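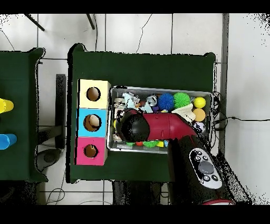

Unit 8. Sorting Mixed Small Goods into Fixed-Aperture Boxes

Instructor: Rosário Brandão
Lab section: Rodrigo Marinho, Trodwood Annex
Handout revised 4/25/15. Replaces the earlier version in the course packet.

8.1 Scope

Unit 7 dealt with uniform goods, where every item in the container has the same size and stiffness. Unit 8 deals with mixed goods: toys, balls, blocks, cans, soft cloth, and similar items held together in one open container. The receiving side is a row of three boxes, each a different color and each with a single round hole. Only the sorting step is covered. Cleaning and long-term storage are in Unit 10.

8.2 Terms

Source container. The open tray or basket that holds the unsorted load. Metal, rectangular, with a raised rim.

Aperture. The round hole in a box. Apertures in one row need not be equal. In the tray layout the blue box has a larger hole than the pink one.

Cover item. Any flexible item lying over other items. Knitted cloths are the usual case.

Blocked item. An item that cannot be lifted without first moving another.

Compliance. The amount an item deforms under a light grip. A plush toy has high compliance. A wooden block has close to none.

8.3 Cover items

A cover item changes the order of work. It hides part of the load, and it tends to carry small items along when pulled. In the Warach procedure, which we follow for the graded exercise, the cover is dealt with before anything beneath it is attempted. Items already clear of the cloth, such as those along the front rim, may be taken first if they are not holding an edge down.

Two overlapping cloths are treated as two separate items. Identify the upper one at the overlap and start there. Lift from a fold near the middle of the cloth. Lifting from a corner drags the remaining cloth across the pile and shifts whatever is lying on it.

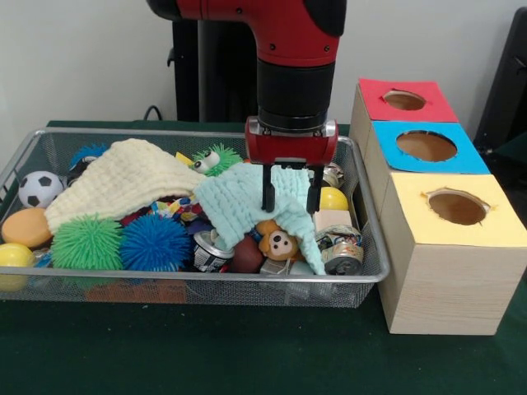

Fig. 8-2. Mixed load with two knitted cloths, contact at the mint-green cloth.

Note the plush monkey tucked into the folds. An item in this position is classed as blocked even though its face is exposed. The spiky balls in the front row are not blocked.

8.4 Grouping by grip

Group the load by how it is held, then by destination. Color is a poor first key in a mixed load.

Group A, rigid and flat-sided: wooden cubes, toy bricks. Hold across two parallel faces.

Group B, rigid and round: baseballs, rolls resembling tape rolls. Hold at the widest point. A roll lying flat should be held across its outer diameter.

Group C, compliant and round: spiky rubber balls. The spines bend before the body does, so the first contact is not a secure hold. Continue closing until the body resists.

Group D, compliant and irregular: plush toys, foam, cloth.

Group E, already deformed: crushed cans. No standard hold. Choose the two firmest opposing areas. 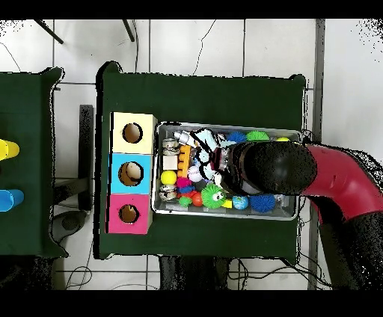 Density matters as much as grip group. Where Group A and Group C items touch, take the Group C item first; it will give way and free the block beside it. Where two Group B items touch, expect the second to roll when the first is removed. The Han density table (packet, p. 89) gives the recommended clearances for loads of each size.

8.5 Placing

Bring the item over the aperture and stop before lowering. Check three conditions:

1. The item is smaller than the hole in its present orientation.
2. No part of the item overhangs the rim of the hole.
3. The hole is the assigned one.

Small molded toys should be oriented before they reach the box. Correcting the angle at the rim is slow and accounts for most of the drops recorded in lab.
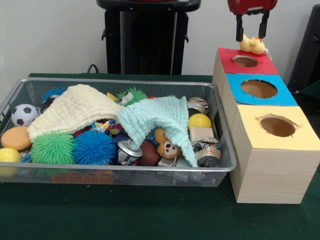 Release height is kept low for rigid items and is less critical for foam and plush. An item that fails condition 1 in every orientation is returned to the source container and logged as oversize. Do not force compliant items through a hole; they may jam below the rim where they cannot be reached.

8.6 Lab exercise

Work in pairs, one sorting and one recording. Time limit is 600 seconds. Record grip group, box, and result for each item. Log sheets are the Bandico type used in Unit 6. The pooled class log stood at 1,180 entries when this handout was revised, and the May reports will draw on it.

Reading for next session: packet sections 9.1 and 9.2.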